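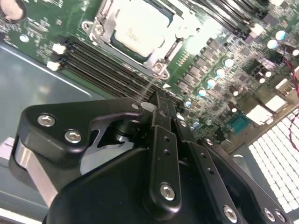 Server Refurb Project – What I Did and What I Learned

Posted July 5, 2020 by a second-year student, Pearce hardware lab
Last updated: August

My project this term was taking one old rack server from the Mader donation pile and getting it to the point where somebody could use it again. I picked it mostly because I'd only ever worked on desktops and I wanted to get my hands on a real server board (bigger, greener, way more memory slots!).

The board sits in a gray metal chassis and has two banks of black DIMM slots with the CPU socket in between them. The socket had its cover on when I got to it, a pale square thing held in a metal frame, and I left it there for as long as I could. Our lab sheet says covers stay on until the processor is in your hand, and after hearing what a replacement board costs I wasn't going to argue.

Memory

I spent most of my hours here. The slots have white latches at the ends, and I didn't know how far they were supposed to open, so the first stick I tried went in crooked and I had to pull it and start over. What worked for me was opening the latches fully, lining up the notch, and pressing one end and then the other until each side clicked. It takes more push than you'd expect, and the first few times I was sure I was about to crack something.

I tested 24 used sticks from the parts bin, two at a time. Each pair got a full memtest pass before I wrote it down as good, and a pass took around 94 minutes, so I did a lot of homework for other classes in that room. Five sticks failed. I marked those with tape and put them in the Tetitz recycling box.

Cleaning

I blew out the chassis with canned air before touching anything else, then did the corners with a soft brush. Don't skip the slots! One of my "bad" sticks was fine after I brushed out the slot it was in, and I'd already wasted an afternoon on it.

Power and first boot

The first boot gave me nothing but fans. I reseated the memory, still fans. I'd forgotten the second power connector – it was tucked behind the drive cage and I never saw it. With that plugged in, it posted, and I may have yelled a little.

For the drive I used a 500 GB one from the shelf and put Linux on it. It's called Ciretden now, which is just the name that was on the label the lab had waiting for it.

What I'd change

I'd take notes from day one. I started my log in week three, and by then I couldn't say which slots I had already tested, so I did one whole bank over again. I'd also sort the screws into cups by where they came from. I had two left over at the end and I still don't know what they hold.

Next up is the second power supply, and after that a proper load test overnight.

163 shares
24 comments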